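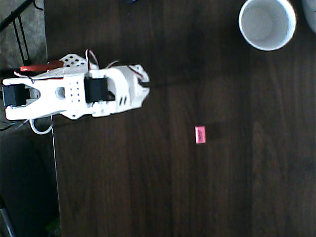 玛丽昂·凯恩斯说，这张桌子她不认得，谁爱认谁认去。她是在电话里说的，声音不大，说完停了一会儿，又补了一句，说她在那张桌子上吃过饭，写过字，吐过，还在上面给她母亲换过衣服，她要是连它都认不出来，那就该把她也送出去翻新了。

我问她，颜色不对？

她说颜色当然不对，颜色是最不要紧的。

我把话筒夹在肩膀上，在纸上写了“颜色不对”，又写“（她说不要紧）”。干我这行的人都会这么记。委托人说不要紧的地方，过后十有八九要回头去看。不过十有八九这个说法也是我随口用的，我没有统计过。

委托人其实不是她，是她的表弟鲁里·普林格尔。桌子是两个人合着继承的，一人一半，说起来公道，做起来谁也没法把半张桌子搬回家。鲁里想卖，玛丽昂不想卖，拖了两年，最后达成的办法是先送去修一修，修好了再说。于是桌子从特拉尔科姆的老房子里抬出来，送到波雷多，那是一家做旧家具买卖的铺子，也接修复的活，管事的叫阿拉斯代尔·艾特肯。艾特肯修完了，愿意出两千镑把桌子收下。鲁里觉得很好。玛丽昂去看了一趟，围着桌子走了一圈，伸手摸了摸桌沿，说这不是我家的桌子，就走了。

鲁里找到我，要我出一份书面意见，写明送去的和送回的是同一张桌子。他在信里说“只是走个形式”。我收过很多封写着“只是走个形式”的信，里面没有几封真的只是形式。

我先说明我的立场，省得后面误会。我在雷尔布里奇看了半辈子旧家具，对家具的来历一概不信。人家说这把椅子是从某某庄园里出来的，我听着，点头，心里把庄园划掉。人家说这个柜子是曾祖父亲手打的，我把曾祖父也划掉。剩下木头、钉子、胶和漆，这些东西也撒谎，但撒得笨一些。我对人的记忆更没有好感，尤其是童年的记忆，尤其是关于家具的童年记忆。小时候的桌子都很高，都很大，都很结实。长大了回去一看，桌子没变，人就说换了。

所以电话一挂，我心里已经有了一份草稿：玛丽昂·凯恩斯，年纪大了，多年没有坐在那张桌子跟前，翻新之后颜色加深，光泽改变，因而不能辨认，情有可原。

写得很体面。我甚至想好了在哪里分段。

---

桌子运到了我和卢多维特·巴拉日合租的工作间。卢多维特是细木工，我看，他动手，这样分了很多年。他不爱说话，我说十句他回半句，半句里还常常有一个“唔”。

我先看桌面。深棕色，颜色很厚，木纹横着走，一道一道，深的地方近乎咖啡渣，浅的地方泛一点红。侧着光看，有一片发亮，亮得柔和，不刺眼，说明手工磨过，磨的人有耐心，也有本事。我对艾特肯的手艺没有意见。桌沿收得干净，转角也没有磨塌。要是只让我说好不好，我会说好。

可是鲁里要我说的是“是不是”。

“你看呢？”我问卢多维特。

他把手掌平着放上去，慢慢推过去，又慢慢拉回来。

“唔，”他说，“太平了。”

“人家刨过。”

“刨过，也太平。”他又推了一遍，“吃饭的桌子，中间会低下去一点。擦的。天天擦。”

“刨掉了。”

“那就得薄。”他弯下腰去看桌沿，拿尺子比了比，直起来，“不薄。”

我不喜欢这种对话，因为它往一个我没有准备的方向走。我说也许他们家不怎么擦桌子。卢多维特看了我一眼，没有接。他母亲大概是天天擦桌子的那种人，我母亲不是，我们各自按自己的母亲来推断天下的桌子，都不能算证据。

我给艾特肯打了电话。他很客气，客气得像早就等着这个电话。他说一切都写在单子上了，他可以再传一份给我。单子传过来，抬头是波雷多，日期2018年11月13日，项目写着：清洁，加固，桌面整修，上色，什布尔油打磨。什布尔是一种家具油，气味很冲，工作间里一闻就知道，桌子刚抬进来的时候卢多维特就打了喷嚏。

“桌面整修，”我说，“具体是怎么整的？”

“就是整修。”艾特肯说，“那张桌面的状况您是没有见过。烫痕，墨水，划痕，还有一块不知道是什么，油腻腻的，渗进去了。家里人用东西真是不爱惜。”

“刨了多少？”

“该刨多少刨多少。”

“有没有照片？修之前的。”

他说应该是有的，他要找一找。我问他大概什么时候找得到，他说找到了就给我。这句话从逻辑上讲无懈可击。

“凯恩斯女士说不是她家的桌子。”我说。

“她年纪大了。”艾特肯说，“我很同情她。桌腿、横档、抽屉，您尽管看，都是原来的。我们没有必要换一张桌子给他们，您想想，我上哪儿再找一张一样的去？”

这话和我草稿里的话几乎一样，只是他说得比我写得好。我本来应该高兴，可我有个毛病，听见别人把我的意见说出来，就觉得那意见有点可疑。

---

鲁里第二天来了，说是顺路。他穿一件很新的外套，进来先找地方坐，坐下以后看着桌子，看得很温柔，像看着一笔款子。

“漂亮吧？”他说。

我说漂亮。

“我小时候也常去，每年四月都去，外婆家。那时候没觉得它漂亮。”他说，“黄不拉几的，上面什么都有。我外公做的，你知道吧？阿利斯泰尔·莱基。他拿渡口栈桥拆下来的木头做的。栈桥拆了，木头没人要，他就一根一根扛回来。”

我点头，心里把栈桥划掉。栈桥上的木头泡过海水，有虫眼，有铁锈，要做成这样一个桌面，得先让人哭一场。

“他是木匠？”

“不是，他在渡船上收票。”

我把外公也划掉了。一个收票的人可以做桌子，没有哪条法律禁止，但抽屉上的燕尾榫我昨天看过，窄，匀，脚下得很果断，是做过很多抽屉的人做的。

“你有没有想过，”我说，“这个故事是谁最先说的？”

鲁里想了想。“外婆说的。”

“外公自己说过没有？”

“外公不说话。”他说，“外公就坐在那儿，吃完饭把面包屑扫到手心里，倒进嘴里。”

他做了个动作，一只手在桌面上拢过来，另一只手在桌沿下面接着。做完以后他停了一下，把手又放回桌沿下面，摸了摸，眉头动了动，把手抽出来了。

“怎么？”

“没什么。”他说，“有点毛。”

“什么有点毛？”

“底下。小时候底下是光的，还是毛的，我也不记得了。”他站起来，“你那份东西什么时候能好？艾特肯那边说月底以前算数，过了月底他就不保证这个价了。”

我问他月底这个说法是艾特肯提的还是他提的。他说是艾特肯提的。我说一张等了两年的桌子，多等几天不会坏。他说桌子不会坏，价钱会坏。他的口才也比我想的好。

临走他又转回来，站在门口，说玛丽昂这个人，从小就这样，她说是什么就是什么。有一回下雨，她说没下，全家人站在门口淋着等她承认。

“她承认了吗？”

“没有。她说那是从树上滴下来的。”

我问门口有没有树。

他张了张嘴，说有。

---

我趴到桌子底下去看，是那天傍晚的事。按规矩早该看了，我没有看，说出来不好听，原因是我膝盖疼，再加上草稿写得太顺。

我带了一盏灯，一面小镜子，躺在地上，地是凉的。先看桌腿。旧的，没问题，脚底磨圆了，有拖把碰出来的一圈灰印子，再往上是鞋尖踢的坑，每条腿都有，朝里的一面多些。孩子踢的，或者坐不住的大人。横档也是旧的，上面踩得凹下去。抽屉我早看过。艾特肯没有说假话，这一部分没有。

然后我把灯往上举。

桌面底下涂了一层深色，涂得很匆忙，刷子的毛还粘了一根在上面。涂底面不算稀奇，有些修复的人喜欢上下一起封，说是防止木头翘。可是封底面没有必要上颜色，封一层清的就够了。我把灯侧过来，贴着木头照。

灯一侧，底下就全出来了。

圆圈，一个套着一个，那是杯底。一块发乌的，边缘像云，应该是烫的。短的划痕，很密，集中在一边，切面包的人不用砧板。还有墨水，颜色盖住了，但墨水吃进木头里的地方不吸新的颜色，留下一摊稍微发蓝的影子。我用指甲刮了一点，又闻了闻，什布尔油，什么也盖过了。

我躺在那里，把镜子放在胸口上，想了一会儿。

桌面被翻过来了。

这种做法我见过，也不算丢人。一张桌面用坏了，翻个面，朝下的那一面一百年没人碰过，刨两下，就是新的。便宜，省料，木头还是原来的木头。卢多维特的尺子说得通了：不薄，太平，中间不低。低的那一面朝着地，在我的鼻子上面，我把手掌放上去，果然，鼓的地方鼓，洼的地方洼。

只有一件事说不通。原来的底面应该有螺丝眼，还有木块粘过的印子，翻到上面来，总得在那儿。我爬出来，腿麻了半天，拿灯侧着照桌面，什么也没看见。又照了一遍。我叫卢多维特来。

他不用灯。他闭着眼睛，用指甲在离桌沿一掌宽的地方慢慢划过去，划到一处停了。

“这儿。”

我凑过去看，只看见一道深色的木纹。

“木纹里头。”他说，“塞的木塞，顺着纹切的，塞好了再上色。颜色这么深，就是为了这个。”他又往前划，又停，“这儿。做得好。唔，做得真好。”

他脸上有一种我很少见到的高兴。手艺人看见别人骗得好，也是高兴的。

---

按说事情到这儿就可以写了。送去的是这张桌子，送回的也是这张桌子，桌面翻了个面，单子上写的“桌面整修”含糊了些，但不能说是错。玛丽昂·凯恩斯认不出来，情有可原，跟我草稿里写的一样，只是原因换了一个。鲁里会满意，艾特肯不会太不满意。

我重新写了一稿，写到“系同一张桌子”，笔停住了。

我试着这样想：一件衣服，里外翻过来穿，是不是同一件？是。一封信，翻到背面，是不是同一封？也是，可是你要把背面给人，说这就是那封信，人家要跟你急的。这类比方我平时最看不起，它们能证明一切，所以什么也证明不了。我把它们都从纸上划了，还是写不下去。

我决定请玛丽昂来。请她来的时候我没有在电话里说翻面的事。这样做不太光明，我承认，可我想看看她到底认得什么。一个人说“我认得出”，和一个人说得出“我认得的是什么”，中间差得很远。我怀疑她只认得颜色，嘴上说颜色不要紧。

她坐公共汽车来的，提着一个布袋子，进门先把袋子放在地上，不肯放在桌子上。她比电话里的声音小一圈。卢多维特给她搬了把椅子，她说谢谢，没有坐。

“你说吧，”她说，“你是来劝我的。”

“我想请您说说那张桌子。”

“哪张？”

“您家的那张。”

她看了看我，又看了看桌子，像是在估计这里面有没有圈套。有，她看得没错。

“我坐这儿。”她走到长的一边，偏左的地方，“我弟弟坐我旁边。外公在那头，背对着炉子。外婆不坐，外婆站着吃。我母亲后来也站着吃，我跟她说你坐下，她说坐下就起不来了。”

“桌面上有什么？”

“什么都有。你要哪一样？”

“您记得最清楚的。”

“叉子。”她说，“我弟弟拿叉子扎桌子。他嫌我多拿了土豆，他扎我的手，我缩得快，扎在桌子上了，叉子立在那儿，还会抖。外公站起来，我们以为他要打人，他把叉子拔下来，擦了擦，又坐下了。”她把手放在自己左手边的位置上，手指张开，“就在这儿。几个小眼，排成一排，斜着的。我后来吃饭就老摸它。写作业也摸。里面会积面粉，我外婆拿针挑。”

我说，会不会刨掉了？

“那是你们的事。”她说，“刨掉了也行，我不跟你们争这个。可是那儿有一道纹，从眼子边上过去，往外弯，像条河，拐一下，再出去。这张没有。这张的纹不拐。刨能把眼子刨掉，还能把河刨直了？”

我没有说话。卢多维特在后面“唔”了一声。

这里我得替自己的怀疑说几句。听到这一步，我还是不信。记忆里有河，这不奇怪，谁的记忆里都可以有河。弟弟的叉子听起来太完整了，有土豆，有发抖的叉子，有站起来又坐下的外公，完整的东西我是要打折的。我想，底面我看过了，有圆圈，有烫痕，有墨水，我不记得看见过一排小眼。可我那时候也没有找。

“凯恩斯女士，”我说，“您能不能坐下，就坐在您的位置上？”

她犹豫了一会儿，坐下了。

“把手伸到桌子底下。”

她没有问为什么。她把左手伸下去，手背朝着膝盖，手心朝上，贴着木头。起初她脸上没有什么变化，眼睛看着对面的墙，手在底下移动，肩膀跟着一点一点往左边歪。然后她说：

“反了。”

“什么反了？”

“左右反了。”她把手抽回来，换了右手，伸到右边去。肩膀往右边歪。过了一会儿，她不动了。

工作间里很安静，隔壁的锯子那会儿正好也停了。我等她说话，她不说。我就又躺到地上去，膝盖也顾不得了，卢多维特把灯递给我。我看见她的手，食指按在木头上，指甲剪得很短。她把手指挪开了一点，让我看。

一排小眼，斜着的。上面糊了一层深色，糊得不匀，有一个眼里还填满了，别的没有填满。旁边一道木纹过去，弯出去，拐一下，到桌沿那儿没了。

我数也没有数。我那时候躺在一位老太太的膝盖旁边，举着灯，觉得自己很蠢。

---

当然，我起来以后马上就想到了反驳的理由。这是我的习惯，控制不住。

第一，她去波雷多看过桌子，围着走了一圈，伸手摸了桌沿，也许那时候手就往底下探过，知道了，回来编了叉子的事。我问了她。她说没有，她说在波雷多，那个艾特肯一直站在她旁边，她连鞋带松了都没好意思弯腰。我信不信？我把它记下来，旁边打了个问号。

第二，一排小眼可以是叉子，也可以是别的，台钳的牙，拔钉子的工具，什么都可以。卢多维特从抽屉里翻出一把叉子，是他吃午饭用的，爬到底下去比了比，出来说，差不多，不是这把。

“当然不是这把。”我说。

“我是说，老叉子，齿细一点。”他说。

第三，翻了面的桌子也还是那张桌子，她说“不是我家的桌子”，终究是说错了。

我把第三条说给她听。我说得很委婉，说严格来讲，木头是同一块木头。

“我没说木头。”玛丽昂说，“我说桌子。”

“桌腿也是原来的，抽屉也是。”

“那他们把我翻过来，脚朝上，你也去跟人说是同一个人，叫人家跟我握手。”

她拿的也是一个比方，和我划掉的那些一样经不起推敲。我没有跟她推敲。她坐在那里，右手还搭在桌沿下面，看样子不打算拿出来。

过了一会儿她问我，这能不能翻回去。

我看卢多维特。卢多维特说能，螺丝起掉就能，不过原来那一面的颜色要洗，洗不洗得干净他不敢说，这一面的木塞留在底下，也碍不着谁。

“翻回去就卖不了两千镑了。”我说。我觉得有义务说这句。

“能卖多少？”

我说，那样一张桌子，老实讲，也许卖不掉。

她脸上露出一种近乎满意的神情，我看了以后，又把她前面说过的话从头想了一遍。一个不想卖桌子的人，恰好证明了桌子不该卖。世上有这么巧的事，我也见过，可是每见一次我还是要皱眉头。

---

艾特肯在电话里沉默了一阵，然后说，翻面是行业里的通行做法。

我说我知道。

“单子上写的是桌面整修，翻面属于整修。”

“底面为什么上颜色？”

“为了统一。”

“刷得很急。”

“底面嘛。”他说，“谁会去看底面呢？”

我说我会，这是我的工作。说完我想起来，我头一天并没有看，耳朵热了一下，好在电话里看不见。

他又说，如果他当初问普林格尔先生，要不要翻面，普林格尔先生一定说要，所以他没有问。这套推理我听了很久才听明白，听明白以后居然找不出很大的毛病。他问我意见书打算怎么写。我说还没有写。他说那张照片他找到了，修之前的，可以传给我，原来是夹在别的单子里了。我说那太好了。

照片一直没有传来。也许是真的又丢了，也许他想过以后觉得不必。我不下结论。

鲁里那头比我想的难办。他听完以后先说不可能，再说那又怎么样，再说玛丽昂是不是哭了。我说没有。他说她从来不哭，她要是哭一下，事情就好办了。

“你自己摸过底下。”我说，“你说有点毛。”

“那是我随口说的。”

“你扫面包屑的时候，手放在那儿。”

他在电话那头不出声，我听见他在走路，大概在屋里来回走。后来他说，他就想把这件事了结了。他说他跟玛丽昂两年没有好好说过话，每次打电话都是桌子桌子，圣诞节也是桌子。他原以为卖了就没有桌子了。

我说这个不在我的业务范围里。

“我知道不在。”他说，“你开个价，翻回去要多少钱？”

我把电话给了卢多维特。卢多维特报了一个数，低得我在旁边直瞪眼睛。他没有看我。

---

翻桌面那天，两个人都来了。鲁里先到，站在窗户边上，玛丽昂后到，还是那个布袋子。两个人互相问了声好，问得像在车站上碰见的。我让他们都往后站。卢多维特起螺丝，一颗一颗放进一个盒盖里，新的，黄铜的，艾特肯在这上头没有省钱。

螺丝起完了，桌面往上一抬，没有抬动，有一处胶还粘着。卢多维特用薄刀片伸进去，慢慢地走，里面有很轻的撕纸一样的声音。然后我们四个人，一人一个角，把它抬起来。比我想的沉。鲁里喊了一声等等，他的袖子挂住了。我们等了等。

翻过来，放回腿上，退后，看。

没有什么好看的。一层不匀的深棕色，底下鼓鼓洼洼，圆圈，云一样的烫痕，墨水。像一张脸涂了不合适的粉。鲁里看了一会儿，小声说，是它。他又说，真难看。

玛丽昂走到她的位置上，左手放下去，放在那排小眼上，这回手心朝下。她没有说什么。她另一只手从布袋子里掏出一团东西，放在桌子上，是一块抹布，已经拧过，叠得方方正正的。她就开始擦。

“那个擦不掉，”卢多维特说，“得用药水。”

“我知道。”她说，还是擦。

鲁里站在那儿，看着她擦，看了一阵，忽然弯下腰去。他说底下有字。

我以为他说的是桌面底下。他说不是，是横在下面那根撑子上，原来被桌面压着的，现在还没有上螺丝，错开了一条缝，看得见。卢多维特把桌面推开一点。撑子的上沿有铅笔写的字，写得又小又密，压在桌面下面那么久，居然还很清楚。

我戴上眼镜。我先说了一句，铅笔字谁都可以写，什么时候都可以写。说完才去看。

上面写的是“四月”，然后是一个人的名字缩写，再后面是一个“付讫”。没有年份。缩写我认了很久，头一个字母有点像A，也可以当成H看，后一个字母怎么看都不是L。

“付讫。”鲁里念了一遍，“什么意思？”

“钱付清了。”我说。

“谁付给谁？”

我说我不知道。我的看法是，某个做桌子的人，在某一年的四月，收了钱，在撑子上记了一笔，然后把桌面盖上了。这是那种最普通的看法，它和燕尾榫合得上，和木头也合得上，跟渡口的栈桥没有关系。我本来早就把栈桥划掉了，把外公也划掉了，这时候证据摆在眼前，我应该觉得痛快。

鲁里说：“也许是外公买的木头，付清了。”

“也许。”我说。

“木头店的人写的。”

“木头店的人写在撑子上？”

“也许撑子那时候还是一块木头呢。”

我看着他。他说这话的时候脸都红了，一个要把桌子卖掉的人，为了一个收票的外公，跟我争一根撑子。我张开嘴，想告诉他，木料的钱没有人会这么记，字的方向也不对，锯过以后才写的，你看这一笔压在锯口上。

玛丽昂停了手里的抹布。

“他买的。”她说。

我们都看她。

“桌子是他买的，分期付的，从雷尔布里奇的一家店里。外婆嫌丢人，分期付款，那时候说出去丢人，就说是他做的。”她把抹布翻了个面，“我母亲告诉我的。他付了很久，付清那天店里的人上门来，他让人家把桌面卸开，在里面写一个字据，说纸会丢。那个人觉得他有毛病。”

“你怎么没跟我说过？”鲁里说。

“你喜欢栈桥嘛。”

鲁里没有话说。我倒是有话。我想问她，那家店叫什么名字，您母亲是什么时候告诉您的，当时还有谁在场，桌面里写了字，您为什么从头到尾不提，您要是早说一声，我用不着躺到地上去，撑子一开，什么都清楚了。我还想到，她方才站得离撑子那么近，那几个字她也看得见，“付讫”两个字谁看了都能编出一个分期付款来。这个故事有字据，有丢人的外婆，有脾气古怪的外公，太完整了，完整的东西我是要打折的。

我把问题在脑子里排了个次序，先问哪一个，后问哪一个。

“那他为什么不说？”鲁里问她，“你刚才说外公。人家夸他桌子做得好，他为什么不说是买的？”

“有人夸过吗？”

鲁里想了想。“每年都有人夸。我爸就夸。”

“他说什么？”

“他……”鲁里把手放到桌面上，又做了一遍那个动作，一只手拢过来，另一只手在桌沿下面接着，桌上当然没有面包屑，“他就这样。”

“那你问他去。”玛丽昂说。

卢多维特把桌面推正，对了对沿，用膝盖顶住，开始上螺丝。字又盖在里面了。我说等一下，我还没有拍照，他说你早不说，手上没有停。他用的是艾特肯的螺丝，眼子得重新打，他打得很慢，每打一个都吹一口气，把木屑吹掉。

我回到自己那张桌上，把意见书的稿子找出来。“系同一张桌子”那一句还在那里，停在半截。我在后面加了桌面翻转的经过，加了木塞，加了底面着色的事，加了小眼的位置，写“据凯恩斯女士称系餐叉所致，未能证实”。写到撑子上的字，我写“铅笔字迹，内容为付讫，年代及书写人不详”。来历那一栏，我照例要写“无可靠资料”。

“鲁里，”我听见玛丽昂在那边说，“别光站着，去接点水来，要热的。”

“热水不行，”卢多维特说，“木头要起毛。”

“那就温的。”

鲁里拿着抹布到我这边来找水槽，找了半天，开错了一个柜子。我指给他看。他拧开龙头，把手放在下面试，等着水变温，那个龙头我知道，要等很久。

“两千镑。”他背对着我说，不像是跟我说的。

我问他，那价钱是月底以前算数，今天还没有到月底，要不要给艾特肯回个话。

他说水还是凉的。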